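Starting a thread on how our lending circle program works, mostly for the people who keep writing to ask. I run the front desk and the books at the Clatelside Savings Circle. I'll post this in pieces over lunch.

A lending circle is a group of people who each put in the same amount every month. Each month one member takes the whole pot. When everybody has had a turn, the circle closes. People have done this for generations under a lot of different names.

What we add is paperwork. Each member signs a loan agreement, we collect the payments by bank draft, and we report them to the credit bureaus. There is no interest and no fee to the member.

Our standard contribution is $55 a month. We tried a higher one the first year and lost people halfway through, so we brought it down. You can ask for a bigger circle once you've finished a standard one.

Turn order is drawn by lot at the first meeting. Members can swap turns if both agree in writing before the second payment. After that the order is fixed.

I get asked a lot what happens if someone takes an early turn and stops paying. The reserve fund covers that month so the next member still gets the full pot. The person who stopped still owes us the money and we call them. Most of the time it's a job change or a closed bank account and we work out a new schedule.

Reserve fund balance as of the close of business yesterday was $2,901. That is lower than I'd like. Two late payments came out of it this spring and only one has been paid back so far.

We have 68 people in circles right now. The waiting list is separate and I don't count those.

Some history. Cecilia Ackah started the first circle out of her kitchen with women she worked with at the hospital laundry. She kept the records in a green ledger and I still have it in the cabinet. She took the director job when we got our nonprofit status and she has been in it since.

Cecilia is moving to the board this summer. Oľga Trnka takes over as director in June. Oľga came to us from a credit union, where she did small business loans, and she has been running our evening classes for the past year.

If you have Cecilia's direct line saved, keep it. The number stays with the office and will ring at Oľga's desk.

Three things change in June. First, drafts move from the 1st to the 3rd of the month. Too many members get paid on the 1st and the money isn't in the account when our draft hits.

Second, the budgeting class is required before your first payment. It used to be before your turn. It's two evenings, and you can take it in English or Spanish. If you took it with us before, you don't need to repeat it.

Third, we are switching payment processors, from Plulance to Grelance. You'll get a new authorization form in the mail. Sign it and send it back, or bring it in. If we don't have the new form we can't draft, and you'd have to bring a money order.

Please don't email a picture of the form. It has your account number on it. Mail or in person.

Someone replied asking about documents. To join you need a photo ID, a bank account in your own name, and one proof of income. A foreign passport or consular ID is fine. For income we take pay stubs, a benefits letter, or a letter from whoever you work for. Cash workers, come talk to me and we'll figure out what you have.

You can join with an ITIN. You don't need a Social Security number. The bureaus don't all match ITIN records equally well, so check your report a few months in and tell us if nothing is showing.
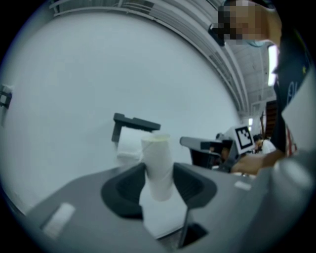
Can I leave a circle after it has started?

Only if you haven't taken your turn and someone from the waiting list takes your place. What you've paid in is returned once the new member's first draft clears. If you've already had the pot, you stay in until your last payment.

On credit scores. People who had no score at all usually see one appear after several months of payments. People who already have a score and some old debt see less movement. One circle won't erase a collection account. We can sit down with you and go over the report line by line, free, members or not.

A late payment is reported as late only after 30 days. If you call me before then we can nearly always fix it.

Office is on Kokkonen Street, second floor, door next to the shoe repair. The buzzer sticks so press it hard. We're open late on Thursdays.

The next circle has a few places left. The deadline to turn in your papers for it is May 31, 2016, at 5 p.m. After that you go on the list for the fall one.

Replies are open. If it's about your own account, call the office and don't post it here.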